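4. Looking after the table top

This section covers the Kulto low table with the wood-grain top. It assumes you have finished section 3 and the legs are tight. If the table still rocks, go back and do that first. No polish will help.

4.1 What to believe on the label

The tin of Naris surface cream supplied with some tables promises to "restore and protect". We have used it for a winter and can report that it smells of oranges. A damp cloth did the same job on every mark we tried, apart from candle wax, which neither of them shifted. Use the cream if you like it. You do not need to buy another tin.

Note: Gopinath Sastry, who wrote the first version of this guide, recommended a weekly coat. We have taken that out. Weekly coats leave a film, and the film shows every fingerprint.

4.2 Everyday cleaning

1. Clear the top completely. Wiping round things is how rings get left behind.

2. Put bags on the floor before you start. Buckles and zip pulls do more harm to a table than children do, whatever the children are blamed for.

3. Wring out a soft cloth in warm water until it stops dripping. Add one drop of washing-up liquid per 300 ml, and ignore anyone who tells you vinegar is gentler.

4. Wipe along the grain, from one end to the other. The lighter and darker bands are part of the finish, so do not scrub at a dark streak in the hope that it will lift.

5. Go round the corners by hand. They are rounded, and a folded cloth tends to skip over them.

6. Dry at once with a second cloth. "Leave to air dry" appears on the Kulto leaflet and we cannot think why.

Caution: Do not use scouring pads, "magic" sponges or anything sold as a scratch eraser. We tested 3 of these on an old top and each left a dull patch larger than the scratch.

4.3 Putting things back

7. Start with the soft toys. A stuffed striped vegetable can go straight on to the bare surface, with no mat underneath, provided the fabric is clean and dry. 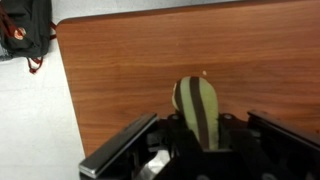
8. Hard toys, mugs and plant pots need a mat or a felt pad. Stick-on pads sold as permanent usually aren't, so check them in November, before the heating has been on for long.

9. Lift things on to the table and lift them off again. Dragging is the cause of most of the scratches we get asked about.

Note: Felt pads of 27 mm fit the feet of most pots. The larger size costs more and we found no difference.

Section last revised March 27, 2019, by Lucyna Jasińska. For wax and ink, see section 5.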